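On me demande souvent pourquoi je défends les pinces tenues à la main pour récolter des démonstrations, alors que mes collègues de Lockyer ne jurent que par la téléopération. Bon, je vais essayer de m'expliquer sans trop m'énerver (je ne promets rien).

D'abord, parlons du chiffre que tout le monde sort en réunion : 3000 démonstrations. C'est ce qu'annonçait l'équipe de Tariq Farooqui pour son jeu Wiltora, et la première réaction de la salle a été d'applaudir. La mienne a été de demander dans combien de maisons. Deux ! Trois mille fois les mêmes gestes, dans deux cuisines impeccables, et on s'étonne ensuite que la politique apprise panique devant une nappe qui brille. Je caricature à peine. Wiesława Kurek a refait tourner le modèle chez elle, au milieu de son fouillis, et il a fallu l'arrêter au bout de dix minutes parce qu'il s'acharnait sur un reflet.

Moi, je préfère 197 séquences prises chez des gens, sur des tables où il y a déjà quelque chose. Des bocaux, des paquets qui se chevauchent, un fruit posé devant, du linge en tas à côté. Une tâche bête comme mettre des biscuits dans un carton devient tout de suite plus intéressante, et la personne qui tient les pinces n'a pas besoin d'un bras à six axes dans son salon.

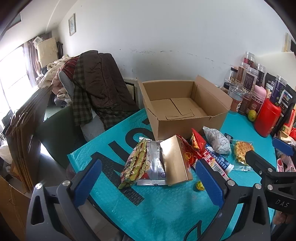

Pinces à main, sachets et carton ouvert sur une table encombrée.

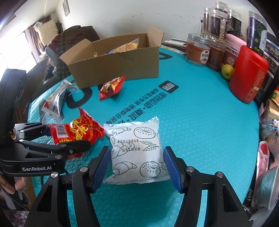
Et puis il y a la question des sachets, ma marotte. Un emballage souple, ça se froisse, ça glisse, ça n'a jamais deux fois la même forme. Avec un joystick, on finit par tout attraper de la même manière, bien au milieu, par prudence. Avec l'outil en main, on pince un coin, on pousse un peu, on s'aide de l'autre côté, et ces petites hésitations se retrouvent dans les données. Paora Dunstan trouve que c'est du bruit. Je trouve que c'est le métier qui rentre, et on s'est disputés là-dessus pendant tout un trajet en train.

Je lui accorde quand même un point : la main humaine triche. Notre poignet passe par des angles qu'un vrai bras n'atteint pas, et chez nous, à Clollstead, on a dû jeter 30 séquences en janvier pour cette raison. C'est rageant, surtout quand le geste était beau. Il faudrait filtrer dès la prise, avec un signal quand on sort de l'espace atteignable, et je ne comprends pas qu'on traîne encore.

Mais entre un tri pénible et un jeu de données tout lisse, mon choix est fait. Que Farooqui publie ses résultats sur une table qu'il n'a pas rangée lui-même, et je veux bien en reparler, je paie même le café.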